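Workshop notebook, June. Touring bike, front end.

Started 7:40 a.m., coffee in hand, confident. Mentioning the confidence now so that it's on record.

Complaint as written on the job card: "Bars shake when I slow down, sometimes, with luggage." That is the Adik 650 tourer, the one with the full hard cases and the top box that could sleep a family. Owner wants it back for the Bosetgate run, and would like to do the run with both hands on the bars or, ideally, either one.

Rode it up the service road and back before touching anything. With the cases on and a light grip, it starts a slow wag at 40 mph on a closed throttle and gives up by the bottom of the hill. Cases off, much better, still there if you go looking for it. Accelerating, nothing. Braking, nothing. It does it only while coasting, exactly when the rider has time to worry.

Usual suspects, in the order I'd like them to be guilty (cheapest first):

Tire pressure. Front was at 33 psi, which is fine by the sticker on the swingarm. Gauge checked against the other gauge, which agreed with it for once.

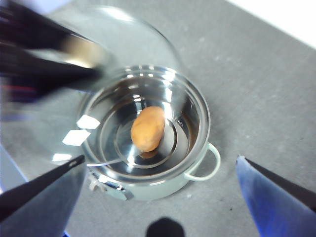
Tire wear. Front is cupped on both shoulders, more on the left. You can feel it with a palm, going one way like a cat and the other way like a cat that has changed its mind. Plenty of depth left in the middle. That's part of the shake, but I have put new rubber on bikes like this before and had them come back with the same wag and a poorer owner, so kept going.

Wheel balance. Pulled the front, put it on the stand. Needed one small weight opposite the valve. Fitted it. Did not feel like a breakthrough.

Wheel bearings. Smooth, no play. Spun them with a finger for longer than the job required.

Steering head. Now we're getting somewhere. Front off the ground, grabbed the fork legs down low and pulled: a small, clear knock. Turned the bars slowly through center and there's a notch at straight ahead, faint, like a drawer with a crumb in it. Log says the head bearings were last adjusted 16 thousand miles ago. Log does not say by whom, and I looked for my own handwriting with some dread. Not mine. 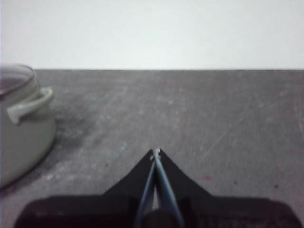 Took the top clamp off. Grease on the upper bearing had gone the color and stiffness of old toffee. Lower one was worse, with rust streaks on the outer race. Both races dented at straight ahead, so adjusting would only move the trouble around. New set ordered from Paquette, tapered roller, with seals. They list a 3 day wait. Last time that meant a week, so I rang and was told the same thing in a friendlier voice.

The Jiklow fork brace the owner fitted himself is also coming off for now. It's a decent piece, but it had been tightened with the forks twisted, and the left leg was dragging on the way down. Loosened it and the fork dropped a good bit easier. I'll refit it last, with the axle clamped and the front end bounced a few times first. Note to whoever does the refit if it isn't me: axle, then fender, then brace. I know the instructions put it the other way. I have read them. They also spell "torque" two ways.

Luggage. Weighed the top box while waiting for the kettle. Well over what the rack is stamped for, mostly tools, and mostly tools for a different motorcycle. Left a polite tag on it.

Lunch. Then cleaned the headstock, drove the old races out (upper came easily, lower needed heat, a drift and language), and bagged the lot for the owner to look at.

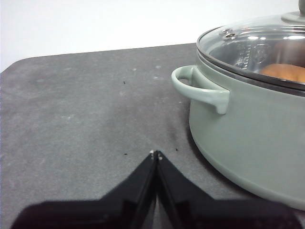
Can it be ridden to Bosetgate on the old front tire once the bearings are in?
It would get there, but the cupping will keep a bit of the shake alive and make it hard to tell if the bearing job was right. Fit the new tire at the same time, while the wheel is out anyway.

Left to do: new races in, grease, preload by feel and then by spring scale, brace back on straight, tire if the owner says so, test ride with cases on and top box lightened. Bike is on the rear bench with the front strapped up. Please don't lean on it. The stem nut is in the blue lid, the washers are in the other blue lid.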